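Hellham Students Put Two-Arm Robot to Work on Laundry

Students in the Hellham robotics club are programming a two-arm robot to handle clothing, their entry in the Oselano student competition in February. The six-member team works at a white table with garments of different shapes and sizes.
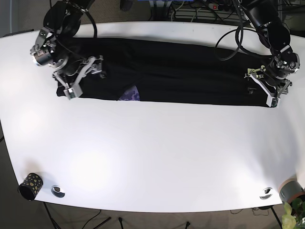 Both grippers on a dark garment at the club's work table.

Cloth has no fixed shape, so the arms cannot repeat one stored path. Team lead Meenakshi Arumugam said the software selects two grasp points, then checks the fabric outline before each move. A second view comes from a small camera mounted on the arm, aimed along the fingers. Ajith Fernandes handles its calibration.
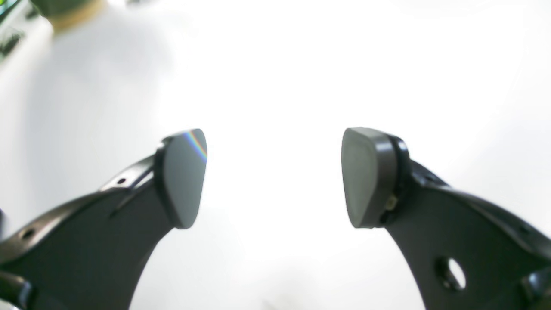

Scoring and schedule

Each team gets 20 minutes at the table and a set of 36 garments. Points are given for flatness and edge alignment - speed counts only in a tie. T-shirts are the current focus, according to adviser Torquil Dow, as the sleeves have to be located before the first fold.

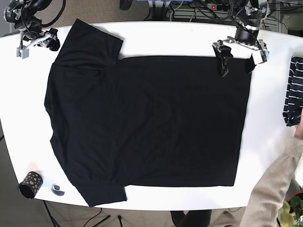

A black T-shirt on the table, with the left gripper holding a corner of the hem.

The club meets at 4 p.m. in the Acharya building.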